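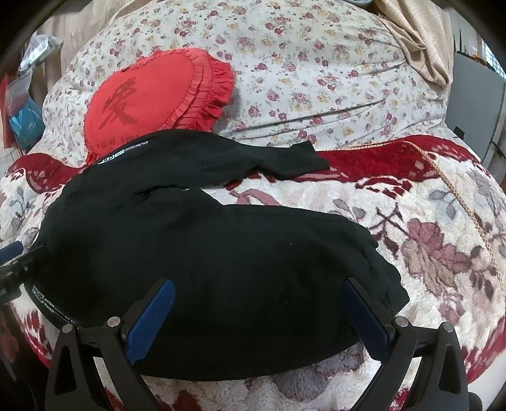

What does the study measure?
How much variety in household fabric a folding policy needs in its training data before it can handle a garment it has not seen.

Call for participants: Fukine cloth-handling study, second round

The Farnidau lab is recruiting adults to record garment folding at home with a pair of hand-held grippers. The first round produced 1,683 usable demonstrations. Policies trained on them folded light-colored shirts reliably and did poorly on dark knits and stretch fabric, where edges and layers are hard to separate. The second round is weighted toward those items: leggings, sweatpants, black T-shirts, fleece.

Participants complete 8 sessions over 4 weeks, each lasting up to 40 minutes. Work is done on your own bed, with your own clothes and your usual bedding. Patterned blankets are welcome. Do not clear or restyle the room between sessions.

Requirements:
Age 18 or over
Full use of both hands
A bed you can reach from at least one long side
At least six dark garments, two of them stretch knit
Daylight or a ceiling light during recording

Grippers, charger and a storage case are supplied and collected at the end. Training takes place at the Plustemitz building before the first session. Payment is made per accepted session. Recordings are stored under the Tsao data protocol, and participants may withdraw any session before the dataset is frozen in August.

To apply, send your postal code, bed size and a short list of garments using the form on the Fukine project page.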